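Is anyone still exporting full-res frames for the composite? (Flestetti 2D, short film)
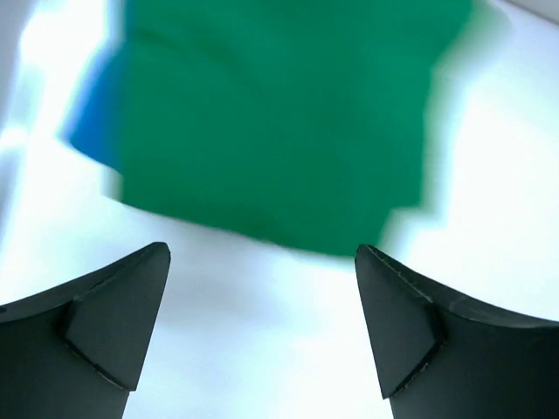

Kyung-tae Hwang

4 min read

I'm finishing a short called Van Dusen, hand-drawn characters over painted backgrounds, everything done in Flestetti apart from the final composite. The film is 3,810 frames. Up to now I have been exporting every level as its own full-size image sequence and stacking them in the compositor. It works, but the drive fills up and a full export takes most of a night.

A friend who did cleanup on a series told me I should collapse the held drawings and let the compositor do the timing from the exposure sheet. I tried it on one shot and two of the holds came out a frame short. I'd like to know what other people do before I change the whole project over. Deadline for the festival cut is the end of the month.

---

nulton_paints

I stopped exporting every frame two films ago. Export the unique drawings only and bring the sheet in as a timing file. On my last one that took a shot from 431 images down to a small folder I could actually look through.

The holds coming out short is a known thing. Flestetti writes the sheet starting at frame 1 and a lot of compositors read it starting at frame 0. Shift the whole sheet by one and check again.

---

Jin-sol Yeom

I would not change anything this late. You have a method that works and a deadline. Disk space is cheap compared with finding out the night before that a mouth chart slid in shot 16.

I do full sequences on everything under ten minutes. When somebody asks for a fix I replace the frames with the fix in them and leave the rest alone. No timing file to get out of step with the drawings.

---

nulton_paints

That's fine until you retime something. With full sequences a retime means exporting the whole shot again for every level. With the sheet you change a few numbers and you're done. I retimed half my film in March after the sound came in and it took an afternoon.

---

Jin-sol Yeom

If the sound is coming in after you've exported for comp, that's the problem to fix. I lock picture first.

---

Kyung-tae Hwang

Sound is locked except for one scene. I tried the one-frame shift and it fixed the first hold but the second is still short. It's a 24-frame hold with a blink in the middle. The blink is on its own level.

---

backlightbox

Is the blink level set to end with an empty cell or does it just stop? If it just stops, the sheet export treats the last drawing as running to the end of the level, and if that level is shorter than the body level you lose the tail. Put an empty cell after the last blink drawing, extend it to the end of the shot, and export again.

I've had this in every version I've used. I reported it once and got a ticket number back.

---

zoltimine_user

Not much help for this project, but Zoltimine reads Flestetti sheets without the offset and pads short levels on its own. I moved over last year and have not had a hold drop since. The line rendering is worse on thin pencil lines, though, so try it on a close-up before you decide anything.

---

Jin-sol Yeom

Please don't switch software three weeks before delivery.

---

zoltimine_user

I said it wasn't much help for this project.

---

Kyung-tae Hwang
May 7, 2020

The empty cell was it. I went back through the blink levels and most of them just stopped, so they would all have had the same trouble. I've padded them in the first two sequences and the timing matches my old full export when I flip between the two.

What I'm going to do is split it. The finished sequences stay as full exports and I'm leaving them alone. The one scene still waiting on sound goes over to unique drawings plus the sheet, 1,538 frames of it, because that's where I expect retiming.

---

nulton_paints

Good plan. Name the drawings by level and number before you export, not by frame. If you name by frame they'll get renamed on the next retime and the sheet won't find them.

---

Jin-sol Yeom

I still think one method for the whole film is safer, but if you split it, write down which shots are which and keep that list in the project folder. I inherited a mixed project once and spent two days opening files to find out.

---

backlightbox

Also check anything with a camera move. The move gets baked into full exports, and in the sheet version it doesn't come across at all. You have to rebuild it in comp.

---

Kyung-tae Hwang

There are two pans in that scene. I'll rebuild them tonight and post again if they don't line up.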